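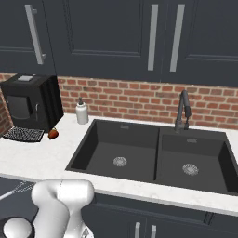

The white arm at the counter in one of Munwood's simulated kitchens.

Robot kitchen help: still practicing, says Munwood

I went over to Munwood's office in Flineck on Wednesday because I'd been promised news about robots doing chores, and I have a sink full of dishes at home and a personal stake in this. So can they do the chores yet? Some of them, some of the time, mostly in kitchens that don't exist!

Munwood, if you haven't come across them, is a small company that builds software kitchens for robot arms to practice in. The kitchens are computer-made from the bricks in the backsplash to the coffee machine in the corner, and the arm is computer-made too. This week the company put out results from its latest round of practice, and for once somebody in this business has published the misses along with the hits, so I read the whole thing on the bus (twice, it was a slow bus).

The short version goes like this. Munwood set its arm 46 different kitchen jobs, things like moving a vegetable from the counter to the sink, opening a cabinet door by its handle, turning the faucet lever and putting a utensil away. Across all of those jobs there were 1,182 tries. The arm finished 775 of them the way it was supposed to. That's a bit under two out of three, and if my teenager had that record with the dishwasher I'd be thrilled, but I can also see why you wouldn't want to pay for it.

"Picking something up off an open counter is the part we feel good about," Ilgın Çınar, who runs the testing, told me over a very strong coffee (made by a person, I checked). "You ask it to do two things in a row and the number drops. You ask for three and I start looking at the floor."

The jobs that went best were the ones with a single object and lots of room. Doors were middling. The arm would get hold of a bar handle all right and then pull at slightly the wrong angle, and a cabinet door that's pulled at the wrong angle just sits there. Anything at the faucet was worse. Çınar says a lever is small, it's close to the wall, and the arm has to come at it over the sink without knocking into the spout, which I had never once thought about while filling a kettle.

I asked why they don't just do all this in a real kitchen. Money and mess, she said, and also patience. A software kitchen can be put back exactly the way it was as soon as a try goes wrong. They can swap the cabinet color, drop in another coffee machine, move the soap over, and see whether the arm still copes. She let me sit with a keyboard and rearrange a counter for a while and I can report that it's very calming and I got no work done at all.

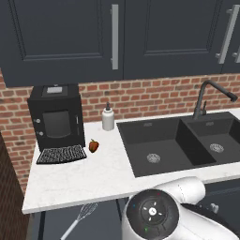 What I really wanted to know was how much of the practice carries over once there's real soap on a real counter, and this is where it gets less cheerful. Munwood has a small test kitchen down the hall with an actual arm in it, and the company has tried roughly 500 of the same jobs there. It hasn't published those results. Çınar would only say that they're lower and that she'd like another season before she puts a number next to her name. I pushed a little. She offered me a cookie.

She did talk about what goes wrong. Round things roll. Shiny things confuse the cameras, and so do black ones, so a dark sink under a cabinet's shadow is a rotten place to look for a teaspoon. Whisks turned out to be a headache all their own, with so many thin wires and so much daylight between them that the software can't always decide where the whisk stops. I felt for it. I've never found a good way to store one either.

There's a shop-floor side to this as well, and readers who work in retail have been writing to me about it since the spring. Tradero, the housewares chain with the store out by the ring road, has been trying a shelf robot after closing. It faces up boxes on the lower shelves, meaning it pulls them forward and squares them off so the aisle looks full in the morning. A manager there told me it's fine with boxes and hopeless with bags, and that the night crew still walks every aisle behind it. No jobs have gone so far, she said, and two people have been trained to reset the thing when it parks itself in front of the paint.

Lahtinen, which makes cabinets and countertops and has supplied some of the kitchen designs Munwood copies into its software, is coming at the question from the other end. The company thinks it might be easier to change the kitchen a little than to make the robot a lot smarter. It's looking at fatter handles, faucets set farther from the wall and shelves that slide out. My mother has arthritis and would take all three tomorrow, robot or no robot, so I hope somebody over there keeps going with that even if the arms never show up.

As for when you could buy one, I couldn't get a date out of anybody. Munwood doesn't sell robots, only the practice, and Çınar was firm that she isn't going to promise things on behalf of her customers. She thinks the first paying work will be in places where the kitchen is laid out the same way every day, such as a cafeteria or the back of a bakery, with someone nearby to step in. Homes come later. Homes have kids in them, she pointed out, and mail on the counter, and a dog.

I asked which chore she'd hand over first at her own place if she could. She went for wiping down the counter, and then told me it isn't among the jobs they tested, because wiping means pressing just hard enough the whole way across and the arm isn't good at that yet. Mine would be pans. Pans aren't on the list either!

The next round of practice starts in November, with more two-step jobs and a set of messier counters, and Munwood says it'll publish that one in full too, this time with the test kitchen included. I've asked to come back and watch. If you work nights in a store with one of the shelf robots, or you've had any sort of chore machine at home that goes beyond a vacuum, drop me a line at the desk and tell me how it's going, because I'd like to do a longer piece on this over the winter.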